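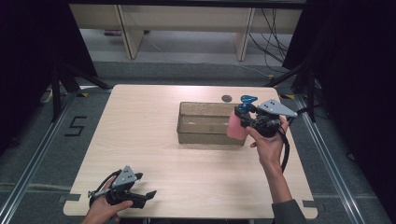 Greifer zum Mieten: Trivix startet Monatspaket für Handgeräte

Lesezeit: 3 Minuten

Grultidberg. Der Anbieter Trivix vermietet seit Mai seine handgeführten Greifer auch an kleine Betriebe und Hochschulen. Bisher konnte man die Geräte nur kaufen, und zwar immer zusammen mit einem Wartungsvertrag. Das neue Angebot trägt den Namen Pacheco und besteht aus einem Paar Greifern, den Kabeln, einer Auswertungssoftware und einer Einführung am Telefon.

Mit den Geräten macht ein Mensch eine Arbeit vor, die später ein Roboter übernehmen soll. Er hält in jeder Hand einen Greifer und fasst die Gegenstände nur mit diesem an. Die Bewegungen werden aufgezeichnet und dienen danach als Lernmaterial für die Steuerung. Ein Roboterarm muss bei der Aufnahme nicht vorhanden sein. Für viele kleinere Kunden war gerade dieser Punkt entscheidend, so teilt die Firma mit, denn ein Arm steht bei ihnen oft noch gar nicht in der Halle.

Die Miete läuft mindestens zwei Monate. Im Preis sind 100 Stunden Aufnahmezeit enthalten, weitere Stunden werden einzeln berechnet. Wer das Paket nach der Mietzeit kaufen will, bekommt einen Teil der bezahlten Miete angerechnet. Die genaue Höhe nennt Trivix nur auf Anfrage. Das ist schade, weil man so die Angebote verschiedener Hersteller schwer vergleichen kann.

Im Vordergrund stehen nach den Unterlagen einfache Aufgaben am Tisch. Eine Sprühflasche wird mit dem Greifer gehalten und über eine offene Schachtel geführt, die zweite Hand hat ebenfalls ein Gerät und kann bei Bedarf helfen. Solche Handgriffe kommen beim Verpacken, beim Sortieren und beim Einräumen von Regalen häufig vor. Für Schrauben, Kleben oder Arbeiten mit sehr kleinen Teilen empfiehlt der Anbieter das Paket ausdrücklich nicht.

Einer der ersten Mieter ist der Versandbetrieb Zullumcombe, der Reinigungsmittel und Haushaltswaren verschickt. Dort wurden in den ersten Wochen fast 1.000 Durchgänge aufgenommen. Der Betrieb bewertet die Bedienung als leicht verständlich, auch für Mitarbeiter ohne technische Ausbildung. Eine neue Person arbeitet am Anfang noch langsam und drückt meistens zu fest, nach einem Vormittag geht es dann flüssig. Weniger zufrieden ist man mit den Kabeln. Sie führen vom Gerät am Unterarm vorbei und müssen so gelegt werden, dass sie beim Drehen der Hand nicht spannen. Eine Version mit Funk ist laut Trivix in Arbeit, ein Termin steht aber noch nicht fest.

Auch das Gewicht war ein Thema. Auf Dauer werden die Handgelenke müde, und deshalb wechselt man sich in Zullumcombe nach kurzen Abschnitten ab. Der Anbieter rät in seiner Anleitung zu Pausen und zu einem Tisch in passender Höhe — beides kostet nichts, wird aber nach seiner Erfahrung oft vergessen.

Die Software läuft auf einem gewöhnlichen Rechner. Sie zeigt jeden Durchgang als Zeitlinie und markiert Stellen, an denen die Aufzeichnung unterbrochen war. Fehlerhafte Versuche kann man direkt löschen oder mit einer Notiz behalten. Die Daten bleiben beim Kunden und können in einem offenen Format ausgegeben werden. Eine deutsche Oberfläche ist vorhanden, einzelne Menüs waren bei der Vorführung in Grultidberg allerdings noch auf Englisch.

Offen bleibt die Frage, wie viele Aufnahmen ein Betrieb für eine brauchbare Steuerung wirklich benötigt. Trivix möchte sich hier nicht festlegen und verweist auf die großen Unterschiede zwischen den Aufgaben. Ein Gegenstand, der immer gleich liegt, braucht weniger Beispiele als eine gemischte Kiste. Interessenten können vor der Miete eine eigene Aufgabe einreichen und erhalten dazu eine schriftliche Einschätzung.

Zurzeit stehen 18 Pakete für die Vermietung bereit, die meisten davon sind für den Sommer schon reserviert. Weitere sollen im Herbst folgen. Der Versand erfolgt im Koffer, die Rücksendung bezahlt der Kunde. Hochschulen bekommen einen Nachlass, wenn sie das Paket für ein ganzes Semester nehmen.

2 Kommentare | 18 Mal geteilt

Kontakt | Impressum | Alle Rechte vorbehalten | Nach oben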